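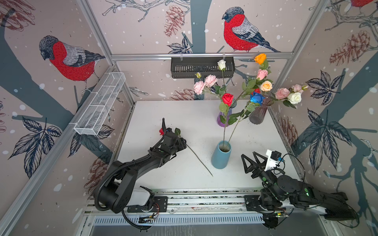

2 min read

Artificial roses: sorting stems, matching vases and cleaning

By Eulalia Ledesma
Filed under: Living areas, Storage

Artificial stems need less attention than cut flowers but they go wrong in predictable ways. The vase tips, the heads crowd to one side, or the petals grey off with dust. Most of it can be fixed at the table in one session.

Clear the work surface first. A white tabletop is preferable for coloured fabric, as loose threads and faded petals are easier to spot against it. Take every stem out of its vase before you start. Rearranging stems in place tends to preserve whatever was wrong with the arrangement.

Sorting the stems

Lay the stems flat with the leafy ends together. Separate single roses from sprays. A spray takes up more room at the neck of a vase and should be allowed for early, before the singles go in. Buds on long stems can be left until last.

Open the leaves by hand. Where a leaf has been pressed flat against the stem in storage, bend it out at the base and hold it for a few seconds. Do not pull on the leaf itself. On many types it is only a push fit over the stem and will slide down.

Handle each rose by the stem, below the lowest leaf. Fabric petals mark easily and the head on a cheaper rose can twist off its pin.

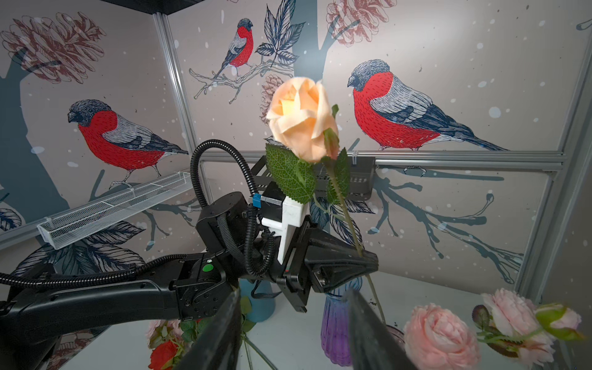
If the head has already come loose, use a small amount of clear craft glue on the pin and leave the rose upright overnight. Hot glue is quicker but it sets as a lump and may show through pale petals.

Stem length is set against the vase. Stand the stem beside the vase and bend the wire where you want it to stop. Cut only when you are sure of the height. Use side cutters, as the wire core will notch a pair of kitchen scissors or florist's snips. For a low side table I leave 115 mm of stem showing above the rim. Taller is fine on the floor or in a corner.

Choosing the vase

Artificial stems add very little weight low down, and there is no water to act as ballast. A narrow vase with long stems leaning one way is therefore top-heavy. Add washed gravel or glass beads to a depth of 2 cm and test by pushing gently at the rim.

Translucent glass shows the cut ends of the wires. Tape these with green floral tape, or keep the untidy stems for an opaque vase. Ribbed glass hides a good deal and suits mixed bunches. A flared rim lets the heads spread, so it needs more stems to look full than a straight one does.

Keep strong colours apart. One red or orange rose to a vase is enough if the rest are pink, peach or white.

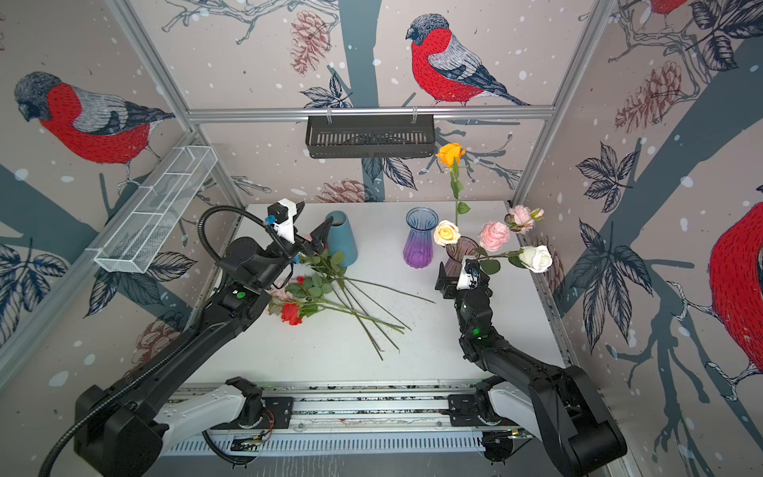 Move the vase and the flowers separately when changing their position on a shelf. Lifting a filled vase by the rim puts the load on the thinnest part of the glass.

Dusting and storage

Use a soft make-up brush or a hair dryer on the cool setting. Test any damp cleaning on the back of one leaf, as some dyes will run. Spare stems keep well in a slotted or wire basket hung on the wall, away from direct sun. Coil nothing. A kinked wire never straightens completely.

Last revised in July.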